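The Rental Table, Priced by the Cloth

April 15, 2022

The owner of Farouk, a small party rental shop, has heard every claim there is about stain-proof tablecloths. She has been washing other people's linens for most of her working life, and she agreed to talk on the condition that I not print her name, as she still buys from the firms she complains about. 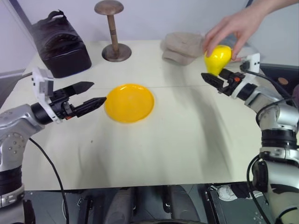
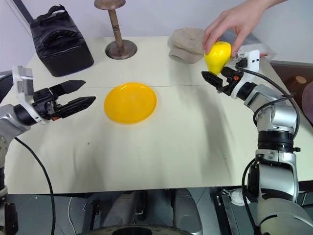
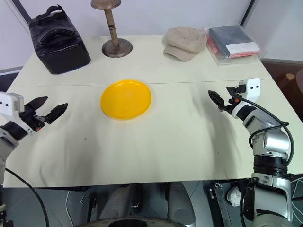
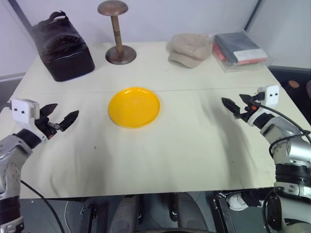 A pale table surface in all four views, with a seam running across.

I started with the sales pitch. Two suppliers, Verko and Ketus, both promise a polyester cloth that needs no ironing. Does it?

"It needs no ironing if you don't mind how it looks," she said. "Fold it, put it in a van, take it out, and you've got creases. They call it wrinkle resistant. I asked the salesman what it was resisting and he sent me another brochure."

Verko's brochure says the cloth is good for 90 washes. She tried a batch and kept a tally on the laundry room wall. The first one she had to pull from stock had been through 53.

I pointed out that one bad cloth doesn't prove much. She gave me a look, then allowed that the rest of the batch had held up a while longer. How much longer, she couldn't say. The tally got painted over in March. I would have liked to see it.

On price she was more exact. Her last order came to $613, delivery included, and she rents each cloth for a flat fee that she wouldn't let me print. When I suggested that the markup must be healthy, she told me to go price a commercial dryer.

Cotton is where we disagreed most. She says customers can feel the difference and will pay for it. I asked how she knew, and she said they tell her. The ones who can't feel any difference presumably don't bring it up. She thought about that and said, "Well, they still rent the cotton."

Then there's color. White goes out the door more than anything, cream next, and she has a shelf of burgundy she would gladly sell to anyone reading. "White you can bleach," she said. "Cream you can't, and people think cream hides things. It hides tea. It doesn't hide gravy."

She swears by a spot remover called Zimitz, left on for 58 minutes. Why 58? The label says an hour, and she thinks the last two minutes are there to sell more bottles. I have no idea whether she was kidding. She did treat a wine stain while I was there, but I had to leave before the time was up.

My last question was what she puts on her own table at home.

"Placemats," she said. "You wipe them."

She had a pickup at four and wanted me to move my car.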